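Handdale Household Notes

Care of Microfibre Towels

Members are advised to wash microfibre separately from cotton, as the pile collects lint.

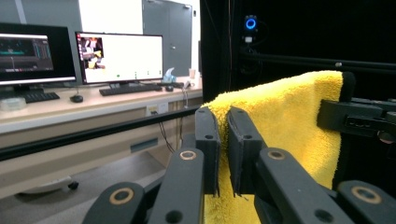
Yellow microfibre towel, held by a folded edge.

Fabric softener should not be used. Towels should be shaken out after washing and hung singly.

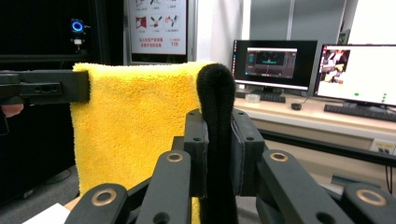
Colours should be sorted before the first wash. Dark cloths may shed dye for several cycles and are best kept in a basket of their own. Where a yellow towel hangs directly against black fabric, as it does here, both should be fully dry beforehand. The Rurnach laundry room keeps separate rails for this purpose.
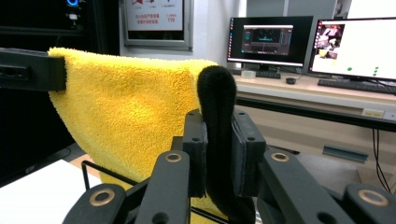 Issue 207, page 80

A deep pile should be dried on low heat or in open air. Ironing is not recommended. The next issue, in November, will deal with tea towels.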